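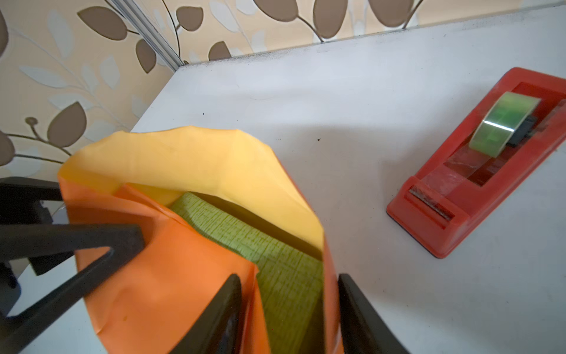

Orange bag, white table, the leaf wallpaper. Wednesday night.

11/07/2018

Quick one, dinner's in 15 minutes and I still haven't found the scissors.

So the table. I said in October I was going to clear it and keep it clear, and then the mail happened, and the craft stuff, and Eun-seong's tax folders (why were they even out??). Started on it after work today. Took everything off, put it on the bed, which means I now have to deal with the bed before I can sleep in it. Clever.

The orange bag is the keeper bag. I love that bag. Yellow on the inside, so you get this warm glow when you look down into it. Ga-eun Han brought me a scarf in it from the shop in Grarkbridge and I've kept it way longer than the scarf. It's getting crumpled round the top but it stands up on its own and that's all I ask. Rule is, if it goes in the bag it has to have a home by Sunday. Receipts, batteries, the spare key, that kind of thing.

Things still to do:
Wipe the table again. Smudges still there, plus scuffs that I think are just permanent now.
Get the line of dirt out along the back where it meets the wall. Old toothbrush? The sponge won't go in teh gap.
Find a lamp that isn't ugly.

Then the wallpaper. Three people have told me to paint over it. No. I like the brown leaves, I like the skinny stems, it was here when we moved in and it's staying. The cream bits do make the table look gray, I'll give them that. Eun-seong wants plain white everywhere like his sister's place in Tuvska. He can have the hallway.

Spent 30 minutes on the whole table, which isn't bad, and most of that was reading old birthday cards. Kept three. One was from a dentist, no idea why I had it, gone now.

Will do the shelf next, maybe the weekend if we don't go to his mom's. Still no scissors. Probaly under the stuff on the bed. Rice is beeping, got to go.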